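Product Review: Tiveo Two-Arm Teaching Kit
Plesley Equipment Assessment Office
January 2021

The Tiveo kit allows an operator to teach a pair of tabletop arms by moving a second, smaller pair by hand. The large arms copy the small ones, the joint positions are recorded, and the recordings are later used to train a policy. The office evaluated the kit for departments that wish to collect their own demonstrations and do not employ a full-time robotics engineer. The arms themselves were already on site. This review covers the leader arms, the foot pedal, the recording software and the printed manual.

Setup

Unpacking and mounting took one morning. The leader arms clamp to any table edge of ordinary thickness, and the clamps held without slipping throughout the evaluation. Cabling is the weakest part of the hardware. The supplied cables are long, are not marked left or right, and must be routed by the customer. Reviewers exchanged the two sides by mistake on the first attempt, and the software did not warn them. Colored tape solved the problem. A kit at this price should include labels.

The calibration routine asks the operator to place each leader arm in a folded position and press the pedal. It must be repeated whenever the power is cycled. The manual mentions this only in an appendix.

Operation

New operators were able to record a usable demonstration within their first session. The leader arms are light, and gravity compensation is adequate in the middle of the workspace. Near full extension the elbow begins to sag, and operators reported tired shoulders after long sessions. The office recommends short shifts and a chair with adjustable armrests.

The finger triggers deserve praise. They have a long, even travel, and a careful operator can close on a soft package or a thin-walled cup without crushing it. There is no force feedback. Operators must judge contact by eye, and those who stood to one side of the table consistently did better than those who sat behind the arms.

The pedal starts and stops a recording. A second press within two seconds discards it, a sensible feature that several operators triggered by accident. The delay can be changed in the settings file, but it does not appear in the menus.

Recording software

Over the evaluation period the office recorded 3633 demonstrations. Of these, 223 were rejected on review, most often for a late pedal press or for a collision with the table. The software displays each recording as a row with a thumbnail and a duration, and rejected rows can be filtered out in one step. Searching by task name is slow once the list passes 2000 entries. Fluserix, the distributor, states that this will be corrected in the next release.

Export worked without error. Time stamps for the arms and the cameras agreed closely enough for training. The office did encounter one fault in December, when a full disk caused the software to continue running without saving. No message appeared. Until this is repaired, departments should check free space before each session.

Comparison

The office previously used the Verstraete handheld controller, which costs less and occupies no table space. For single-arm work it remains a reasonable choice. For tasks in which one arm must steady an object while the other works, the Tiveo leader arms are clearly preferable, and training time for new staff is shorter.

Tabletop with wire rack, stick and green package 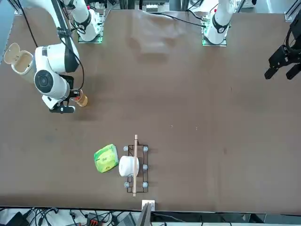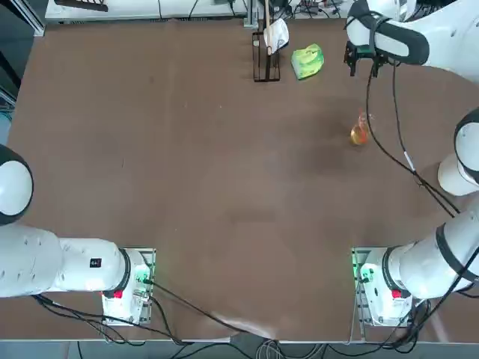 Findings

The Tiveo kit is recommended for departments with a permanent table and at least two trained operators. It is not recommended where the equipment must be put away each day, given the need for repeated calibration. Departments placing an order should request the longer pedal cord, which is supplied free of charge but only on request.

Comments

Plesley East Annex: Our unit has used the same kit since the autumn, and we agree with most of this assessment. We would place more weight on the elbow sag. Our operators began to avoid the far side of the table without being told to, and the trained policy was poor in that area as a result. We now assign a share of the recordings to the far side and rotate operators more often. It would also help to know whether the office kept the default smoothing setting, as ours made quick wrist turns lag behind the hand until we lowered it.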